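Arm's Length

By the time you have heard Toshiko Aoki apologize to her robot, you stop finding it odd. She apologizes to it the way you would to a tall guest who keeps hitting his head on the lamp. The robot's name is Timo. It lives in Humetthorpe, in a shared workshop called Prakby, where members pay $40 a month and argue about the vacuum for free.

Timo's job is to pick up blocks. A patient toddler could do it, and Aoki has been offered several. She and Ansel Boateng started in April with the idea of a machine that would sort the shop's offcuts by color, and they have since lowered their sights to a machine that can sort anything at all. 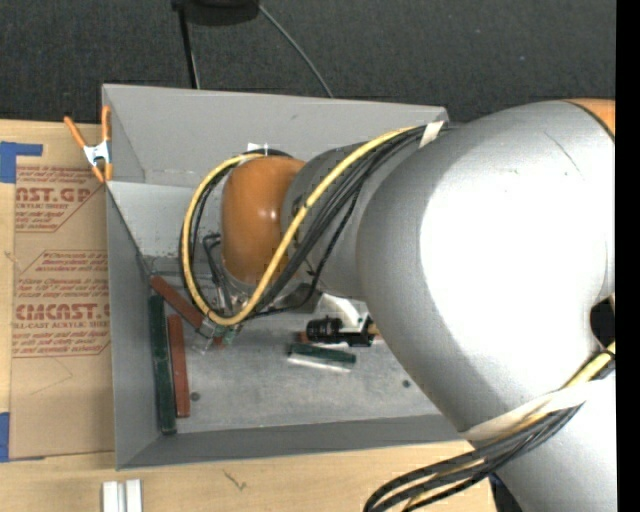 Tape, cable and a bin of blocks: Timo at work in Humetthorpe.

Boateng handles the wiring, and his views on tape are broad. "Cable ties are a commitment," he says. He has rerouted the yellow cable eight times and considers the matter open. The orange-handled clamp on the corner of the bin was his idea too, and he would like that on the record.

On a good evening they get up to 41 tries in before someone needs the table. The green blocks give the most trouble. Aoki blames the lighting. Boateng blames Aoki's code, quietly, while she is looking for the other screwdriver.

Shinji Ueda, who builds guitars at the next bench, has been asked whether he would trust Timo with his rosewood scraps. He thought it over for longer than was polite. "I'd trust it with the pine," he said.

They plan to show Timo at the workshop's open house, which starts at 10. Aoki has asked for a spot by the door, close to an outlet and to the parking lot.

We use cookies to improve your reading experience. Accept | Manage settings

Contact the editors | © Hoshino Magazine | Back to top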